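Notes for session 2, written up 7 January 2024. These go with the small-tables part of the course, so if you missed the evening you can read them on the bus and you'll be more or less caught up. Bring them with you in February when we do drawers!

# Small tables and what lands on them

Last time we did kitchens, and I went on for far too long about spice jars. This time I wanted something much smaller. A table against a wall, the sort you find in every office, study, spare room and corridor, with hardly anything on it. You'd think there was nothing to say. I had to cut two pages.

My starting point is that a table with five things on it can feel messier than a shelf with fifty. A shelf tells you what it's for. A table doesn't, so whatever is on it looks as if it's waiting for you to deal with it — which it usually is. The usual crop is something like this: a cup, a couple of whiteboard markers, a shallow tray, a crumpled tissue next to the tray. None of it is dirty or broken or in anyone's way, and you could leave it like that for a fortnight (I have). 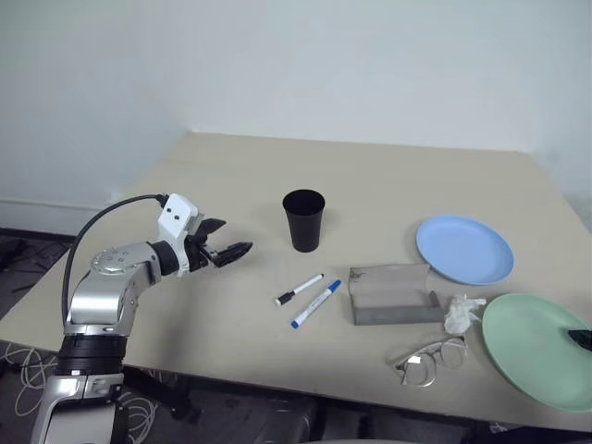 So before you move a single thing, I want you to say out loud what each item is doing there. Yes, out loud, and yes, you'll feel daft. The answers nearly always come down to one of these:

- It lives here.
- It was put down here on the way to somewhere else.
- It's rubbish.
- It holds other things.

That last group is the interesting one and we'll spend most of our time on it. The rubbish you can do straight away. Do the tissue first, every time. It takes no thought, and once it's gone the table already looks as though somebody cares about it.

## Holders that aren't holding

A cup on a work table is a slippery sort of object. Is it for drinking? Is it for pens? If you can't tell by looking, neither can anybody else who uses the table, and that's how you end up with tea in the pen pot. I once did a whole day at the Kallio building where the same mug had both jobs, depending on who was in.

With a pair of markers lying right beside a cup, I'd be tempted to pop them in and call it finished. Try it! It may be all the table needs. Do check the depth, though. A marker wants to stand with its cap end well clear of the rim so you can grab it without fishing about, and a tapered cup, wider at the top than the bottom, lets the pens lean outwards and fan apart. With a couple of pens that's lovely. With twenty it's top-heavy and over it goes.

Have a look at the bottom of the cup as well. Some plastic ones have a slot or a notch low down in the wall, and if yours has, I'd retire it from drinks there and then and give it to the stationery for good. It makes the decision for you, and I like any object that does that.

Cap up or cap down? I get asked every single time. Whiteboard markers are happiest lying flat, in my experience, so if yours go faint in the pot, use the tray for them and keep the pot for pencils. For the table we're talking about, the tray is right there next to the markers, and either answer is fine with me so long as you pick one.

## Trays

I'm very fond of trays. I'm also suspicious of them. A tray draws an edge round a bit of table and says that things inside the edge are allowed, and that's wonderful right up until people start treating it as a bin with good manners.

See-through or smoky ones are better for shared rooms. You can spot what's in there from the doorway and you don't get that layer of mystery receipts. If yours has one side higher than the others, put the high side to the back, against the wall, so your hand comes in over the low edge. It's a tiny thing, but I've watched people reach round the tall side for months without once thinking of turning the tray.

One purpose per tray, please. "Markers and wipes" is a purpose. "Bits" isn't. If you want a label, cut it from thick card, 200 gsm or so, and fold it over the edge where you can change it later. Sticky labels make people feel the matter is closed.

## Dishes

Little round dishes turn up on work tables all the time and they mostly come from a kitchen. I don't mind them. A shallow dish is good for things that roll or scatter (drawing pins, paper clips, the spare key to the cupboard) and bad for anything longer than your finger. The test I use is whether you can empty it with one sweep of the hand. If you have to pick, it's too full.

Where does it go, though? I like a dish and a cup to be close neighbours, near the back of the table, with a narrow gap between them so that lifting one doesn't knock the other. Pull everything towards the wall and you get the front strip free for elbows and notebooks. Push them so close that they touch and I promise you'll hear a clink every time someone wants a pencil.

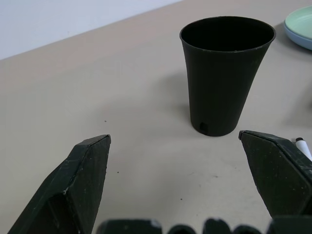 One person wrote on the feedback sheet that they'd tried the back-of-the-table rule at home and hated it, that they had short arms and a deep table and every pencil had become a small expedition. They'd moved the cup to the side nearest their writing hand, left the dish at the back, and said they weren't moving it again for me or anyone.

Quite right too, and I've changed my own advice a bit as a result. Things you touch several times a day go within a bent elbow's reach. Things you touch once a day can go to the back. If your table is so deep that the back is a stretch for everybody, it's probably a good place for a lamp.

## A word about buying things

Please don't, yet. I had a client at Brivent who'd spent £2,315 at Fornia on matching desk storage before ringing me, and almost 500 pens later (we tested the lot on the back of an old calendar) most of it went down to the post room. Witia do a decent plain tray if you really are stuck, but use what's in the cupboard first. A plastic cup with a few scuffs holds pencils perfectly well.

## To do before February

Pick one table. It has to be one that other people use too, or it's too easy.

1. Take the rubbish off it.
2. Say what each remaining thing is doing there. Write it down if you can't face saying it.
3. Match anything loose with a holder that's already on the table.
4. Anything that was only passing through, carry it on to where it was going.
5. Leave the table alone for a week, then look again and note what has come back.

Step five is the one people skip, and it's the one I'll ask you about. I'd like the list of what came back, however embarrassing. If it's another tissue, write down tissue, and then have a look at where the nearest bin is.

For drawers you'll need a tape measure and an old tea towel.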